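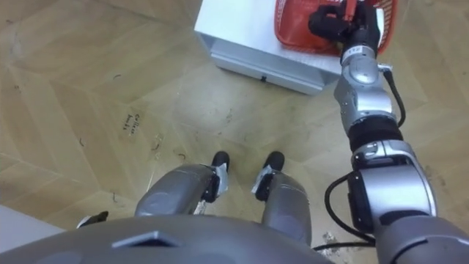

第1页:浅色人字纹拼花地板

讲稿备注:《地板说明书里的那些数字》
2026年1月23日,旧房翻新业主分享会
讲者自用版,括号里是给自己看的

(开场别寒暄太久,上次寒暄掉了五分钟。)

大家好。今天讲木地板,主要讲人字拼。我先交代立场:我家铺的就是人字拼,我自己挑的,钱也是自己付的,所以今天挑它的毛病,有一部分是在挑我自己的毛病。

这几年装修圈子里说起人字拼,好像不铺就对不起老房子。理由翻来覆去那几条:显大、显贵、耐看、保值。我把这几条都追问过一遍,追到最后大多没有出处。今天挨个说。

(翻第2页)

先说“显大”。

销售的讲法是斜线把视线往远处带,房间就显得深。听着有道理,可你问他跟什么比,他就含糊了。跟直铺比?跟多宽的直铺比?顺光铺还是逆光铺?房间是长条的还是方的?这些条件不讲清楚,“显大”两个字等于没说。

我去过Prekance的展厅,销售给我看了两个样板间,一间人字拼,一间直铺,人字拼那间确实看着宽敞。然后我抬头一看,宽敞那间灯比另一间多,墙是白的,家具就一把椅子。另一间塞了一张大沙发和一个书柜。我问能不能把沙发搬出去再看看,他说展厅布置不方便动。

(这里可以停一下,一般会有人笑。没人笑就直接往下。)

所以“显大”我的态度是:也许有,我没见过像样的对比。小房间我反而劝大家慎重,板子短、花纹碎,再摆上几件家具,地面会很忙。

(第3页)

再说价钱。

我家那块地方报价单上写的材料费并不吓人,吓人的是后面。斜切要损耗,靠墙那一圈全是三角形的废料。直铺的损耗师傅一般按很小的比例算,人字拼给我报的是15%。我问这个数怎么来的,答复是“行规”。我又问能不能按图纸算,对方说可以,但要加排版费。

最后我还是出了排版费。排出来的图比行规省料,省下来的料钱跟排版费差不多抵消。我不后悔,至少知道钱花在哪里了。

还有人工。同一支队伍,人字拼的人工单价比直铺高出一截,这个我觉得合理,活确实细。不合理的是把“找平”拆出来单独收,而且开工以后才说。人字拼对地面平整度的要求比直铺高,做这行的不可能不知道,报价的时候不提,就是等你拆了旧地板没有退路。

(这里语气收一收,不要变成诉苦大会。)

请各位回去在合同里找“基层处理”四个字。找不到就让他们写进去,写明按什么标准测,用多长的靠尺,超出多少由谁出钱。口头答应的一律当没有。

(第4页)

硬度和耐磨。这一页数字多,讲慢点。

Sastska的样册上印着一个“932级耐磨体验”。我看了很久没看懂,打电话去问。客服很客气,先说是测试指标,再问是哪种测试,说是内部测试,再问单位是什么,说这是一个系列名称。一个系列名称印在性能那一栏,后面还跟着一个“级”字。我不说人家存心误导,我只说我当时真以为那是个测试结果。

大家记住,看到数字先问三件事也好,五件事也好,反正一定要问单位。没有单位的数字不用记。有单位的,再问测的是面漆还是木头。很多“耐磨”测的是表面那层漆,漆磨穿以后下面是什么木头,那又是另外一回事。

木头本身的硬度倒是查得到,可是对家里来说,硬度决定的多半是椅子腿会不会压出坑。划痕跟漆的关系更大。地上掉一串钥匙,再硬的木头也照样有印子。

关于颜色。浅色藏灰,深色显灰,这一条我基本同意。至于“浅色不显划痕”,只对了一半,要看划痕有没有把漆划白。我家是浅色,站着看不出来,早上太阳斜着照进来,全看得见。

(第5页)

接下来是Boonsong Kaewkla的意见。他铺地板很多年,我家就是他收的尾。我请他看过这份讲稿,他有两处不同意,我照实念给大家听。

第一处,他说我对找平的抱怨有点冤枉工人。工人进场的时候旧地板还在上面,底下什么情况谁也看不见,只能估。我接受一半。看不见可以写“另行测量”,不能空着不写。

第二处,关于缝。我原稿里写缝大就是手艺差,他让我删掉。他说木头会动,冬天供暖以后缝变宽,夏天又合上,你十二月拿着卡片去塞缝,塞得进去说明不了什么。真正要看的是缝均不均匀,尖角对不对得上。整条线走着走着歪了,那才是手艺问题,一般从第一排就歪了。

这一点我服气。我后来回家趴在地上看,门口那一排确实是歪的。收尾不赖他,第一排不是他铺的。

(他本人如果在场,请他站起来打个招呼。不在就跳过。)

(第6页)

“保值”。这一条我最不信。

中介说人字拼的房子好卖。我问有没有成交数据,给我看的是挂牌价。挂牌价想写多少写多少,拿来证明什么都不够格。好卖的那几套,位置好,采光好,厨房也是新的,凭什么功劳算在地板头上?

Valentina Barrientos前几年卖过一套小户型,铺的也是人字拼。她告诉我,来看房的人里夸地板的有,夸完接着砍价的也有,最后那位买家一进门问的是楼上漏不漏水。她这一例也证明不了什么,我只是拿来跟中介那几例摆在一起,大家的样本都一样小。

(第7页,保养)

保养这块水最深。

Eletti的保养油,说明书建议每个季度上一次。一瓶不算贵,一年下来就不是一瓶的事了。可我家的地板是漆面的,漆面上油,油进不去,浮在表面,走起来发黏,还粘灰。说明书背面有一行小字,写着适用于油面地板。正面那么大一张图,字却在背面。

所以买任何保养品之前,先弄清楚自己家是漆面还是油面。不知道的话,翻合同,合同没写就问厂家要型号。滴一滴水看渗不渗这种土办法,旧地板上不太准,漆磨薄了的地方也会渗。

拖地用拧得很干的拖把就行。蒸汽拖把我不建议,广告里怎么说是广告的事,热气和水往缝里钻,时间长了边上容易翘。这句话我没有实验数据,是听几位师傅讲的,大家自己掂量。

James出过一个毛毡脚垫,一包49块。毛毡脚垫是好东西,我全家椅子都贴了,但是买便宜的也一样,关键是勤换。毛毡里嵌进一粒沙子,它就成了砂纸。

(第8页,翻新)

能打磨几次?样册上喜欢写“可反复翻新”。反复是几次?实木复合的面层就那么厚,打磨一次去掉一层,薄的打一次都勉强。问清楚面层厚度,要写在合同上的那个厚度,不要样品的厚度。

人字拼打磨比直铺麻烦,木纹两个方向,机器顺着这一块就横着那一块,磨不好会留下横道子。我十月份问过一家,光是局部打磨就要价3000多块,还不含重新上漆。我没做,拿地毯盖住了。

(说到地毯,可能有人问颜色。不展开。)

(第9页,留给提问)

几个常被问到的,先备着。

地暖能不能铺:看板子的结构和厂家肯不肯书面质保。肯写就考虑,不肯写就别听他说“别人家都这么铺”。

瓷砖仿木行不行:行,脚感凉,花纹重复。要是拿不准,多要几片不同的砖摆在一起,看看同一个木节出现几回。

人字拼和鱼骨拼哪个好:两边端头的切法不一样,鱼骨更费料。好看不好看我不评价,谁跟你说哪个更“高级”,问问他卖哪个。

后不后悔:不后悔铺,后悔没早点看合同。再来一次,我会先量地面平整度再选花纹,门口第一排我会搬把凳子坐在那里看着铺。

(提问超时就请大家到门口聊。样册记得收回来,Sastska那本只有一本,上回被人拿走过。)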